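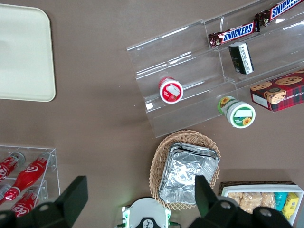
What does the Tindo match pass cover?

It covers live streams of the matches Tindo holds rights to in your country, and that list is shorter than the ads suggest.

Tindo Match Pass – 40 dollars a season
Sold by Koval
Updated January 1, 2026

The headline says "every game that matters." Read the schedule before you believe it. Tindo carries more than 100 matches a season, but the semifinals and the final belong to a different broadcaster in most places. If those are the games you want, this pass won't get you there.

What you get
Live streams on two screens at once
Full replays, kept for 90 days
English commentary on all matches, Spanish on 40 of them
Pause and rewind during play

What you don't get
Home matches of your local club, where blackout rules apply
Radio feeds
Downloads for offline viewing

Picture quality
Tindo calls it "stadium sharp." We call it fine. On a decent home connection the stream holds up, though it runs well behind regular TV, so turn off your score alerts. On hotel Wi-Fi it dropped to a blur during corner kicks and took its time coming back.

The Prenda box
Koval also sells the pass bundled with the Prenda streaming box. If your TV already runs the Tindo app, skip it. The box does the same job with a second remote, and the claim that it "cuts delay" didn't show up when we ran both side by side.

Renewal
The pass renews by itself in March unless you switch that off under Account, then Billing. The switch is easy to miss. Refunds are given only if you haven't watched a full match, and Tindo decides what "full" means.

Customer comments
"Good for the group stage. I wouldn't pay for it again just to watch replays." – Valentyna Sirko
"Support told me the blackout was a mistake. It was still there a week later." – Zdzisław Wilczyńska

Availability: in stock as a digital code, sent by email after payment. Codes work in one country only and can't be moved to another account.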